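Setting a Cryptic: What I Learned Making My First Crossword

Word Games and Language option, final project report

I've been solving crosswords since I was small enough to be given only the "animal, three letters" ones, so when the project list went up I picked "make a puzzle and write about it" before I'd read the rest of the page. I thought it would be the easy choice. It took most of the term, two grids and a great deal of rubbing out!

My plan was a 15 by 15 cryptic with a theme, and the theme was hidden colours. Some of the longer answers would have the name of a colour running through them in order, with the letters next to each other, and the solver would only be told this in one clue near the bottom right. I liked the idea of people finishing the top half and having no clue (sorry) that anything was going on.

Finding the theme words

I started with a notebook and a bus journey. RED is far too easy. It's in CREDIT, SACRED, INGREDIENT, HUNDRED, and every other past tense you can think of, so I set myself a rule that RED could be used only once and never at the end of a word. TAN is nearly as bad (INSTANT, DISTANCE, IMPORTANT). After that it gets harder very quickly. PINK I could only get in plurals of nothing at all, or by running across two words, as in STEP IN KINDLY, and that isn't a phrase anybody says. LIME hides nicely in SUBLIME and CLIMENT, except CLIMENT isn't a word, I'd just written down CLEMENT wrong and been very pleased with myself for a whole evening.

By the end I had 19 candidates on the list and room for 8 in the grid, and choosing was more painful than finding them. SUBLIME went in straight away. So did INGREDIENT, which used up my one RED.
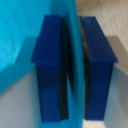

Short colours were the next headache, because the really useful ones for a setter have four letters and sit happily in the middle of something longer. I wrote them all down the side of a page and went through them one by one. CYAN, like the strip standing between the two blue fingers, looks as if it ought to be perfect, and it's hopeless. The only thing I could do with it was MERCY AND something, across a gap, and I'd already decided against gaps. BLUE is not much kinder. ROSE was better, as it gives you PROSECUTE and NEUROSES, and GOLD gave me MARIGOLD, although that one feels like cheating when the flower is called that for its colour in the first place. I left it out in the end and I'm still a bit sad about it.

Filling the grid

I had assumed the grid would come first and the words would go into it. My first attempt was done exactly like that, with a nice symmetrical pattern copied off squared paper, and it fell apart in the bottom left corner, where I needed a six-letter word going ?V?Z?K. There isn't one. I tried made-up names for it, I really did. Prisora and Givitz both came out of that afternoon, and both sound like medicines.

For the second grid I put the theme answers in first, placed the black squares to suit them, and turned the page upside down every few minutes to check the symmetry. It's slower, but the rest of the fill went in over a weekend. I kept one proper noun, FLANAGAN, and that was only because it has such lovely letters and crosses with everything.

Writing the clues

This was my favourite bit. A cryptic clue has a definition at one end and wordplay at the other, and the whole thing is supposed to read like a normal sentence. My first ones did not. Here are a few that survived:

Clergyman's not finished mending garment (7)
That was my clue for CASSOCK until I noticed it didn't work in any way, so it survived only as a warning. I've left it in the notebook.

Teacher upset, one who's unfaithful? No, just one putting away less! (I gave up on this one too.)

Look, I'm shut up in vast network, making quiet (6)
SILENT never did come out of that. It took me far too long to admit it.

Caught in rain, going north, for a Persian lady's country (4)
IRAN, an anagram of RAIN, and much better once I'd cut it down to "Stormy rain in country (4)". Shorter is nearly always better. I had to learn that one clue at a time.

Testing it

I printed the puzzle under the setter's name Sellex and left copies in the common room. More than 20 came back, which astonished me, and most had at least the top half filled in. Lots of people got SUBLIME first. Hardly anyone got PROSECUTE, and I think my clue was to blame there, as the definition could have meant three other things.

The theme clue itself was the weak spot. I'd written "What some answers are keeping dark", hoping people would think of colours from "dark", and they thought of secrets, ghosts and, in one case, coal. I've changed it to "Shades to be found inside some of these", and the last few testers got there without a hint.

What I'd change

I would write the clues earlier, while I still liked the words. I'd also drop the rule about gaps between words, as it cost me some of the best hiding places in the language, and I'd probably let MARIGOLD back in. The second grid, the full clue list and the solution are at the back of the folder, with the first grid behind them in case anyone can think of something for that corner.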